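4. Puesta a punto de la estación de mazos de cables

Esta sección reproduce las condiciones con las que se obtuvieron los resultados del método Juhász (agarre con reintento sobre objetos deformables). Si se cambia algo, el método seguirá funcionando o no, pero la cifra ya será otra y habrá que buscarle otro nombre.

4.1 Antes de empezar

1. Coloque el carro con la esterilla gris hacia arriba. Hubo un intento de trabajar sin esterilla; consta en el anexo, en la parte triste.

2. Abra las solapas de la caja por completo. Una solapa a medio abrir es, para el planificador, una pared con opiniones propias.

3. Lleve la pinza a la posición de espera sobre la caja, con los dedos apuntando hacia delante, y espere a que el brazo se detenga del todo.
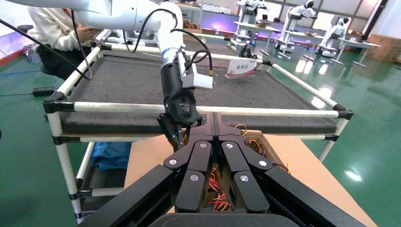 Anote el identificador de la sesión antes de lanzar el programa Clenthorpe. Después también se puede, pero entonces lo anota uno de memoria, y de ahí salió la versión 1 de la tabla de resultados.

PRECAUCIÓN: no meta la mano en la caja con el brazo habilitado. Tampoco «un segundito».

4.2 Calibración de la cámara de muñeca

4. Ejecute la rutina de exposición. El suelo verde devuelve las luces del techo como manchas blancas, y el segmentador las tomó durante semanas por conectores de excelente calidad. Active la máscara de reflejos.

5. Compruebe que en la vista de muñeca se distinguen los separadores de cartón entre los cables. Si algún lazo pasa por encima de un separador, déjelo como está: el método se evaluó con las cajas así, sin peinar.

6. Guarde 36 vistas por caja, variando la inclinación de la pinza. Con 21 el modelo también converge, aunque a una idea bastante personal de lo que es un cable.

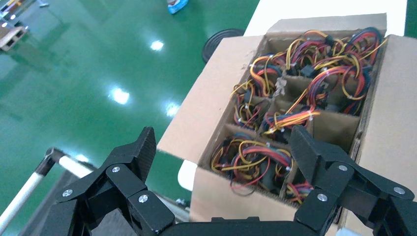 4.3 Ejecución de la serie

7. Lance la serie de 400 intentos. Para el método, un intento empieza cuando los dedos se sitúan junto a una celda y termina cuando el mazo queda fuera de la caja o el programa se rinde.

8. Registre como fallo todo agarre que arrastre un segundo mazo. Arlo Mercado defendió contarlo como «éxito doble»; la propuesta no prosperó.

9. No rellene las celdas vacías a mitad de serie. El detector debe reconocerlas y pasar de largo.

NOTA: en la serie de referencia, cerrada el 29/1/23, se extrajeron a la primera 295 mazos de 400. Las series de marzo usan otra caja y no son comparables, por mucho que mejoren el gráfico. 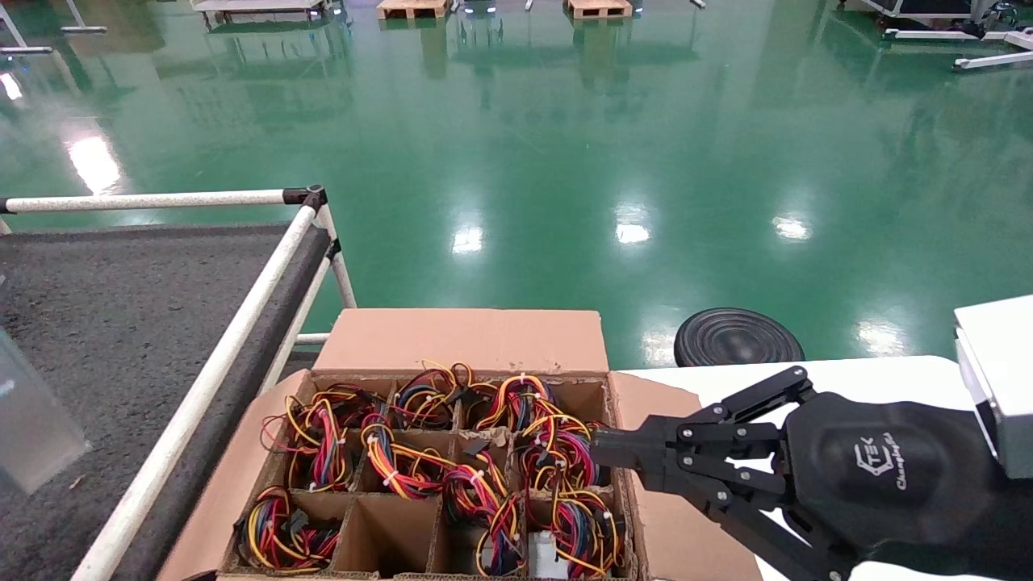
Figura 4.3. Aproximación lateral a una celda de la fila central.

10. Al terminar, retire la pinza hacia arriba y hacia fuera, en ese orden. Exporte el registro y apague el brazo antes de tocar la caja.

Si el programa se detiene con el aviso «objeto no separable», consulte la sección 7.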